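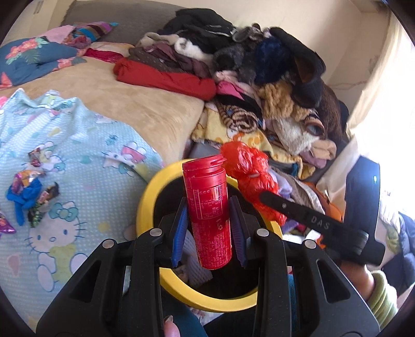
I had been meaning to get up to the Stullcombe pressing plant ever since they did the first Gorkonton record, the one with the gray swirl vinyl that half of you wrote to me about because your copy had more white in it than your friend's copy. Well, I finally went, on open day, and I now know why yours had more white in it, and I will get to that, although if you have read my reports before you know it may take me a while.

The plant sits at the end of a long industrial road behind a tile warehouse, and the sign is so small that I drove past it twice. By the time I had parked there was already a line of people in black T-shirts going along the side of the building, which at least told me I was in the right spot. I counted shirts to pass the time, or rather I started to and then got into a conversation with a father and daughter who had driven four hours with a sludge compilation playing the whole way. She is learning the bass. He was wearing earplugs on a string around his neck, just in case, he told me, and later on he was very glad of them.

They took us in by groups. Ours was led by Zoila Paucar, who runs the press floor and talks fast and with her hands, and who had clearly been asked not to let anyone touch anything and was doing her best. There were five presses going when we came through. Three of them are old machines that the plant bought in pieces and put back together over a couple of winters, and the other two are new and a good deal quieter, with little screens on the front. I liked the old ones better, I'm afraid. You feel them in your feet. The steam goes off with a sort of grunt every time the press opens, and if you stand there long enough you start hearing a riff in it, slow and very heavy, and I was not the only one nodding along.

Now, the swirl. For a two-color record the operator takes a puck of warm vinyl (they call it a biscuit, and it does look a bit like one, though a very unappetizing one) and the second color goes in by hand, as a handful of pellets. How much is in the handful and where it lands changes every time. Zoila has one operator who is known for being generous with the white, and another who is stingy, and you can tell which shift made your record if you know what to look for. So there you go. If you have a pale Gorkonton, it was a morning copy. Mine is nearly charcoal all over and I have decided to be proud of it.

The first run of that album was 1000 copies, and they threw out 81 of them, for off-center holes and for a kind of blemish called non-fill, which sounds like a ripping noise on the quiet parts. On a Gorkonton album there is precisely one quiet part, at the start of side two, and of course that is where the trouble was. The rejects get the labels punched out and go into a grinder at the back, and the ground-up stuff goes into the black records. Somebody in our group asked whether you can hear the difference and Zoila said she would be happy to play him both and let him guess. He did try it, after lunch, and he got it wrong, and he was very good-humored about it.

From there we went down a corridor and into the lacquer room, where only six of us could fit at a time, so there was a fair bit of waiting and shuffling around. I didn't mind. The walls are covered with old sleeves and test pressing labels, some of them signed, and there is a window where you can see the plating tanks. Hamish Costigan does the cutting. He is a big quiet man with reading glasses pushed up on his head and he must have cut half of the doom and death metal records on my shelf without my ever having looked for his initials in the run-out. I went home and looked. He's in there, tiny and neat, on eleven of them, and on two he has scratched a little bat.

What Hamish explained, and I hope I'm getting this right, is that loud low music is hard to cut because the bass swings the groove so wide that you run out of room. Bands send him a side that is twenty-six minutes long with drop-A guitars from beginning to end and they want it loud, and he has to call them up and have the talk. You can have it long or you can have it loud. He said most bands take the talk well, and that drummers take it the best, for some reason. He played us the same thirty seconds cut two ways, and the louder one had such a push to it that the daughter with the bass laughed out loud. Someone asked about digital masters, a question I gather he is asked a lot, and he answered it patiently and at length, and I'm going to skip it here because I didn't follow all of it and I would only get letters.

Lunch was in the loading bay, with the big doors rolled up. There was a chili truck and a vegan chili truck, parked nose to nose, and they seemed to be getting along. I sat on a pallet next to Katherine Londoño from Classka, the little label that puts out Gorkonton and a few others in that vein, and she told me that they nearly didn't do vinyl at all. The wait at the bigger plants was so long that the band would have been touring an album that no one could buy. Stullcombe gave them a slot in the middle of winter, when things are slower, and they have stuck with the place ever since. She had a box of test pressings under her arm the entire time and would not put it down even to eat, and when I asked what was in it she changed the subject to the weather. I have my suspicions. I'll say only that it was a thick box.

The afternoon was given over to a couple of tables and demonstrations, and then the band. Kılıçarslan, the cymbal people, had brought a rack of crashes and chinas for anyone to try, and I don't have to tell you what happened next. Thulani Radebe was looking after the rack. He hammers some of the cymbals himself, and he let a boy of maybe nine have a go on the biggest china with a proper heavy stick, and the sound went down that concrete building and came back to us a second time. The boy's face! I watched people queue for that cymbal for the next hour. Thulani showed me how to hold one by the bell and tap it with a fingernail to hear what it really does, and for a dark, trashy thing it had a lovely low hum in it. I don't play the drums, I have never played the drums, and I came very close to buying it.

Next to that there was a sleeve-stuffing contest, run by Nelly Restrepo from the packing room, who had a stopwatch and a whistle and a wonderful bossy manner. You had two minutes to put inner sleeves, records and inserts together without a bent corner. I am too ashamed to give my number. Her own people can do 96 sleeves in a shift hour when the inserts are folded properly, and she had some firm words for bands who order a poster that has to be folded four times. (If you are in a band and reading this, please think about Nelly before you order the poster.)

Gorkonton played at four, at the far end of the warehouse between the shelves of finished stock, with two of the presses still running for the first song because that was the idea. They had worked out the speed of the old press and wrote an opening to fit it, so that the steam came down on the first beat of every other bar. It drifted a little, as presses do, and the drummer kept glancing over his shoulder at it, and somehow they stayed together. Then Zoila shut the machines down and they went into the long one from side two, the one with the quiet part, and for once you could hear the quiet part. I have seen them in three clubs and they have never sounded as good as they did between those shelves. It may have been all the cardboard soaking up the echo. They did five songs in all and no encore, and the singer thanked every department by name and got one wrong, and was corrected from the back by Nelly.

A few practical notes if you'd like to go next time. Tickets are free but you do have to reserve, and the groups before lunch are the ones to get, since the presses are all running then. Wear closed shoes, they do turn people away for sandals. The floor is very warm, so leave your jacket in the car. There's a ramp into the main building, though the lacquer room has two steps and a narrow door. Bring cash for the shop, where they sell factory seconds with plain white sleeves, and go early, as I went at the end and came away with a polka record. I played it on Sunday with my coffee and it's a very nice pressing, dead center, with not a tick on it.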